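Open afternoon at the Tulcombe clothing store, September

The Tulcombe store lends out winter clothes and bedding to households in the valley, and once a year it opens its back rooms to visitors. I went with Isla Imrie on the 2 pm tour, which cost 5 pounds and lasted 95 minutes.

We began at the intake counter, where donated things are weighed and given a number. Lucimara Guerra showed us the repair shelves and the drawers of spare zips. Jackets make up most of the work. They are folded on a bed and not on a table, as a bed gives more room for the sleeves.

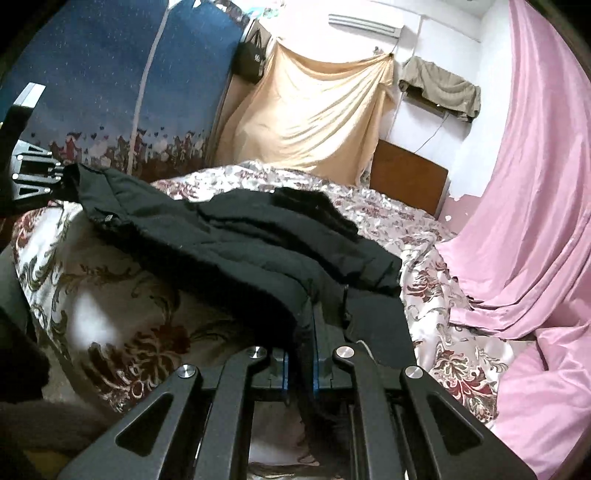

The house method is to lay the back flat, bring both sleeves in and fold up from the hem. Heavy linings are left on the inside. Isla asked about hanging them instead, and was told the rails are kept for long coats.

Upstairs are 54 labelled boxes, sorted by size. The stairs are steep and there is no lift. Tea was served in the yard afterwards. Parking is on Paiva Lane, and the number 6 bus stops at the gate.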